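Small whiteboard

A small whiteboard, also called a desktop or personal whiteboard, is a hand-sized or desk-sized writing surface used with dry-erase markers. It is sold to schools, home offices and kitchens, often with claims about memory, focus and productivity that have thin support.

Origins

The usual story is that the small whiteboard replaced the school slate once dry-erase markers became cheap. The two were used in much the same way, but a direct line between them is hard to show. Several writers credit a single inventor, and they do not agree on which one. Trade histories tend to repeat each other, and few cite a patent, a catalog or a dated sale.

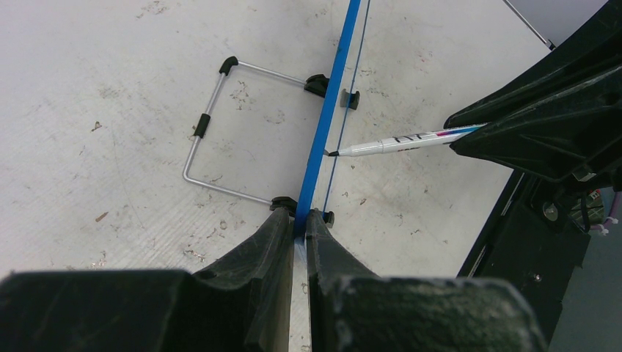
Colin Bellamy, who wrote a short history of classroom supplies, argued that teachers were cutting up large panels long before any company sold small ones. His evidence is mostly letters and recollections collected years later, so the claim remains open.

Construction

Most boards have a thin coated sheet over a backing, held by a border. Melamine and painted steel are common faces, and glass is sold at the higher end. "Premium" has no fixed meaning in this trade. Sellers of melamine boards sometimes promise a surface that will never stain, a promise that should be read with care. Cheap coatings wear with use, and dry cloths full of grit probably do as much harm as the markers.

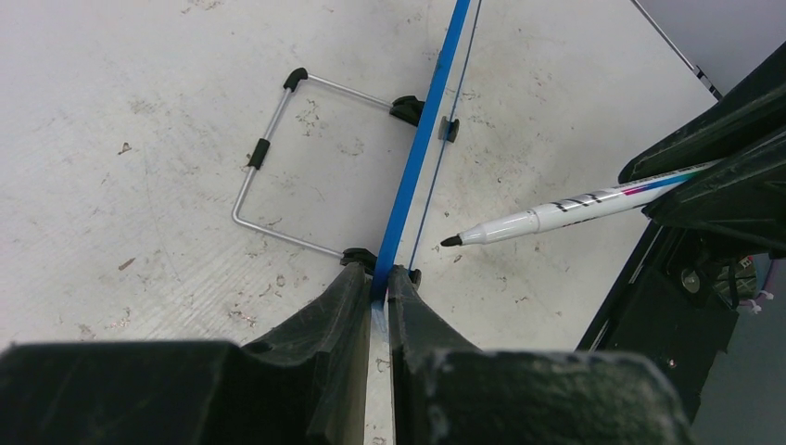
Fine scratch-like streaks and scuffs on a pale work surface, with a bright blue strip.

Claims about learning

The best-known figures come from the Salden survey, in which 846 pupils at 19 schools used personal boards in math lessons. Its authors reported that pupils answered more often. Pui-shan Hsu pointed out that the survey had no comparison group and that teachers picked the lessons themselves. Answering more often is also a different thing from learning more, a point lost in most summaries. A smaller study at Wada found no clear gain in test scores, though it ran for only two weeks and settles very little.
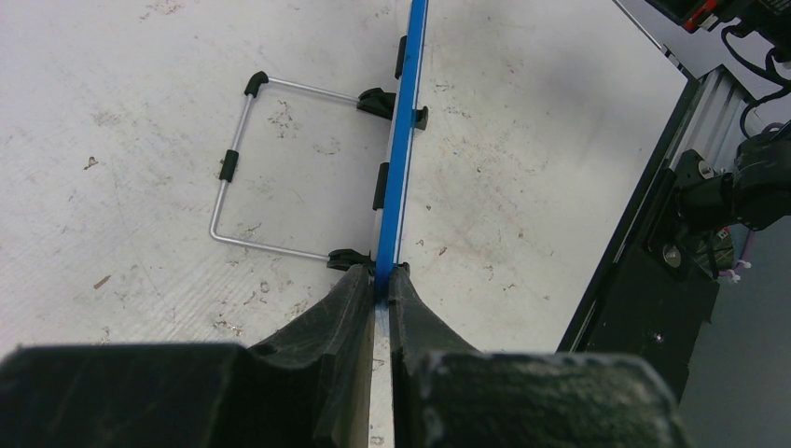
Why does old writing stay visible after a board is wiped?
Marker pigment left in scratches or worn spots in the coating stays behind as a faint mark, known as ghosting. Cleaning fluid may lift it, but it cannot repair the coating.

Office use

Michalis Kourkoulas has promoted the desktop board as a cure for scattered attention, mainly on the strength of his own habits. Others have noted that a list on a board is still a list, and that paper costs less and can be kept. Sales figures quoted in support of the "desktop board revival" come from sellers and have not been checked by anyone else.

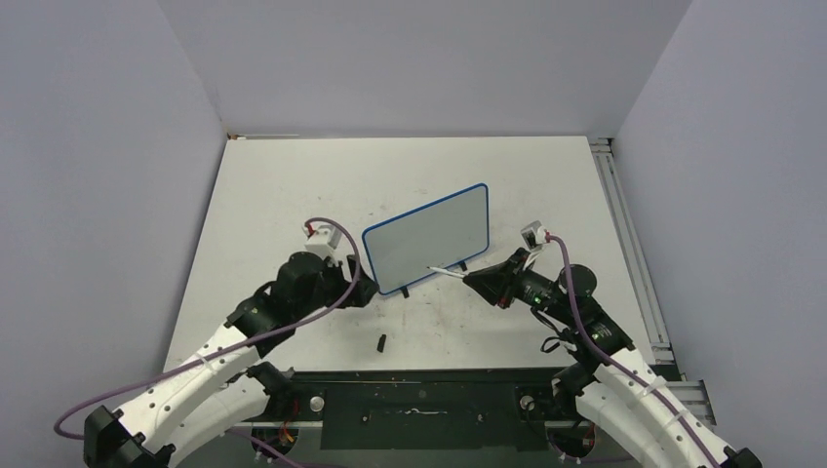 Small whiteboard with rounded corners and a blue border, on two small black feet.

See also: Blackboard; Dry-erase marker; Flip chart; Writing slate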